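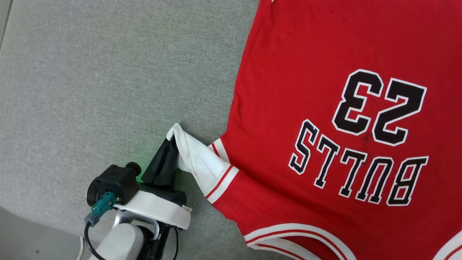

Clothes Deserve a Proper Surface: The Case for Folding in the Sitting Room

Household guidance has long treated the folding of laundry as work for the bedroom or the utility room. The Wornley Household Forum takes a different view. In most of the homes our members live in, the best place to fold a garment is the seat of the sofa, and it is time that advice on domestic order said so plainly.

Consider the sports jersey. A red basketball jersey with a large number and a team name across it is awkward to handle. The armholes are wide and edged with striped trim, the shoulders are narrow, and the cloth slides over itself. On a polished table it moves each time a corner is lifted. On woven upholstery it stays where it is put, and the person folding can take hold of the trim at the armhole and bring it across without chasing the rest of the garment.

Colour matters as well. Red on pale grey is easy to read. Edges, hems and creases show clearly against a plain fabric, and so do the small marks that ought to be noticed before a garment goes back in the drawer. A patterned bedspread hides all of these.
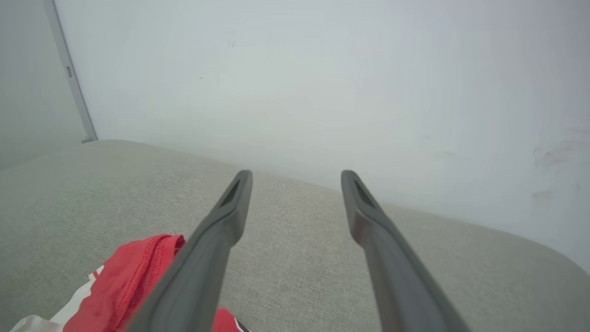 Huerta wrote to the Forum in March to object that a sofa is for sitting on, and that once laundry is allowed on to it, laundry will live there. In that household, the letter went on, a pile left at 9 in the morning was still there at supper, and the family ate standing up.

The objection is a fair one and the Forum does not dismiss it. A garment that lies crumpled at the corner of a cushion is no tidier for being in the sitting room. Our answer is that the seat should be a place of work and never a place of storage. Bring one small load, fold it, and carry it away before sitting down. Households that cannot keep to this may be better served by a bed, although a bed has the same weakness and is needed every night.

There is also the question of cost. The Zorix folding table, which several members have asked us to recommend, takes up floor space that a small flat does not have. We see no reason to buy furniture for a task that a clean cushion will support perfectly well.

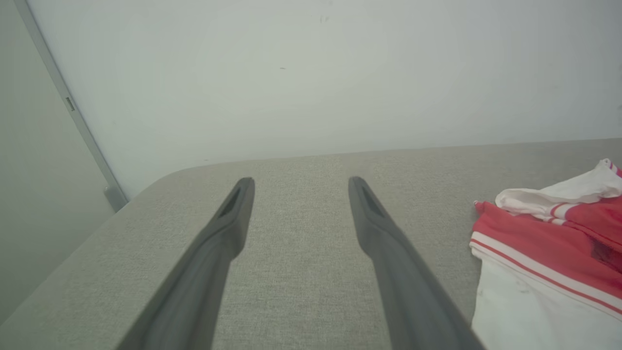 Home and Laundry: Points of Practice

The Forum advises that the upholstery be brushed first and that nothing damp be laid on it. Sports tops should be folded with the sides brought in before the hem is turned up. A loose fold is acceptable. Members sometimes write as though every soft edge were a failure, and we would rather see a jersey folded loosely today than left in the basket until somebody has the patience to do it exactly.

Readers in the Odar district have asked whether the same advice holds for leather seats. It does not, as cloth slips on leather much as it does on a table, and a cotton sheet should be spread out first.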